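Visit to the Zusach handling lab, Canley
20 Mar 2023

Our group went to Canley to see how the Zusach lab writes and follows its own rules for working near robot arms. We are revising our rules at Badau and wanted to compare. There were 14 of us, so we were split into two groups.

The visit started with a safety talk. Visitors sign in, leave bags at the door and stay with their guide. Anyone can call a stop, including visitors, and the person who calls it doesn't have to justify it on the spot. The arm stays stopped until the operator and a second person agree to restart.

The lab's handbook runs to 114 pages, but the daily part is a card with six checks. The operator reads them out loud before the first run of a shift – cables, floor, tabletop, stop button, speed limit, who is in the room. We liked that the card is signed by the person who did the checks and not by a supervisor at the end of the week.
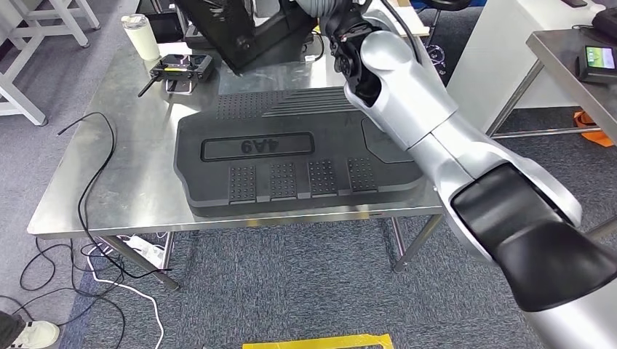

Speed limits were the longest discussion. Canley uses one limit for a new task and a higher one after the task has been reviewed. Any change to the part or the gripper sends the task back to the lower limit. At Badau we only do this when the program changes, and several of us thought their rule was better.

Housekeeping came up too. Their last internal audit, in November, had 2 findings, both on cable routing and personal items on work surfaces. Both are still open. Our guide said the written rule is clear enough and the trouble is keeping to it on a busy day. We have the same problem.

After lunch we looked at the incident log. Near misses go in the same book as stops, with the Tovar form used only for injuries or damage. We asked for a blank copy of the log page and will bring it to the next meeting at Badau.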